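Objet : Re: [textiles-entretien] Vêtements noirs, tapis à poils longs et peluches : ordre de pliage

Bonjour à la liste,

Je réponds point par point au message de mai, en laissant la citation utile.

> Le vêtement noir ressort du placard avec des fibres claires sur toute la face avant. Lavage à froid, essorage à 700 tours, séchage à plat. Je plie sur le lit, par-dessus la couverture, faute de table. Est-ce le lavage, le tapis ou la couverture ? Et faut-il plier dans la longueur ou rouler ?

Le lavage est à écarter en premier. À 700 tours, une maille ou un velours fin ne perd presque rien, et ce qu'il perd est noir. Des fibres claires viennent d'un autre textile, par contact. Dans une chambre, il y a deux sources à examiner : le sol et la literie.

**Sol.** Un tapis taupe à poils longs retient les fibres détachées entre les mèches et les rend au premier tissu qui s'y frotte. Les surfaces légèrement duveteuses ou veloutées sont les plus exposées. Un vêtement ramassé au sol doit être soulevé à la verticale, sans le traîner, puis secoué loin du lit.

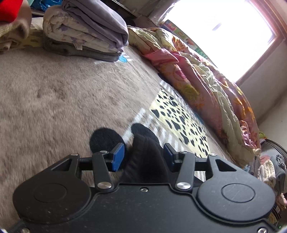
Objection reçue de Ponilness hors liste, reproduite avec son accord : secouer ne suffit pas sur un velours, les fibres longues s'ancrent dans le poil et il faut passer la brosse adhésive avant de plier, faute de quoi on les enferme dans le pli. Je suis d'accord pour le velours. Pour une maille lisse, la brosse adhésive tire sur les boucles et je préfère une brosse en caoutchouc, à sec, dans un seul sens.

**Literie.** Une couverture à poil, même court, dépose autant qu'un tapis si l'on appuie dessus. Or plier, c'est appuyer. Deux corrections possibles :

- étendre un drap de coton lisse sur la couverture pendant le pliage, face propre vers le haut, et le secouer dehors ensuite ;
- à défaut, repousser couette et couverture vers la tête du lit et travailler sur le drap-housse.

Sur les imprimés crème et noir, type peau de vache, le contrôle visuel est trompeur : les peluches claires se voient mal sur le fond et les peluches noires se confondent avec les taches. Contrôler sur le vêtement, près de la fenêtre, en lumière rasante.

**Pliage.** Pour un pantalon sombre ou une pièce longue en maille, dans cet ordre :

1. Poser la pièce à plat, toute la longueur sur le lit. Une extrémité qui pend tire sur le reste et décale les coutures.
2. Si la pièce forme un angle, redresser d'abord la partie large, puis ramener la partie longue dans l'axe. L'inverse crée un faux pli à la jonction.
3. Prendre le tissu par un pli franc, entre deux doigts, et le déplacer en le soulevant. Ne pas lisser avec la paume, qui couche le poil par plaques.

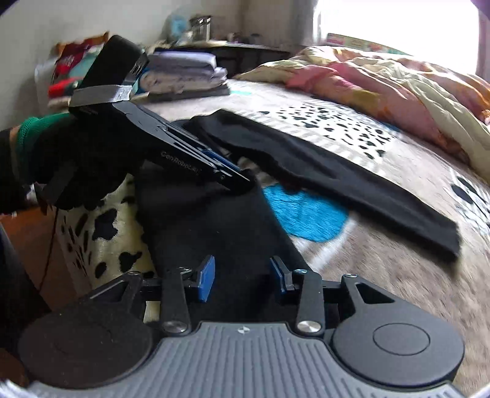
4. Rabattre dans la longueur, endroit contre endroit. La face visible se retrouve à l'intérieur, protégée.
5. Plier ensuite en trois dans la hauteur. Rouler convient à la maille ; sur un velours, le rouleau marque le poil en travers.

**Rangement.** J'ai testé la housse Lunarach réf. 2102 et le sac en coton Vornix. La housse ferme mieux, mais sa doublure est grattée et peluche elle-même pendant les 6 premières utilisations. Le sac Vornix, 100 % coton tissé serré, n'a rien déposé. À laver seul une fois avant usage.

Reste la question posée par Sedgwick dans le même fil, sur l'adoucissant : je n'ai pas de mesure à donner. Sur les noirs je m'en passe, le résidu gras fixe les fibres au lieu de les libérer. Si quelqu'un a comparé avec et sans sur deux pièces du même lot, les résultats m'intéressent, en précisant la composition et le mode de séchage.

Cordialement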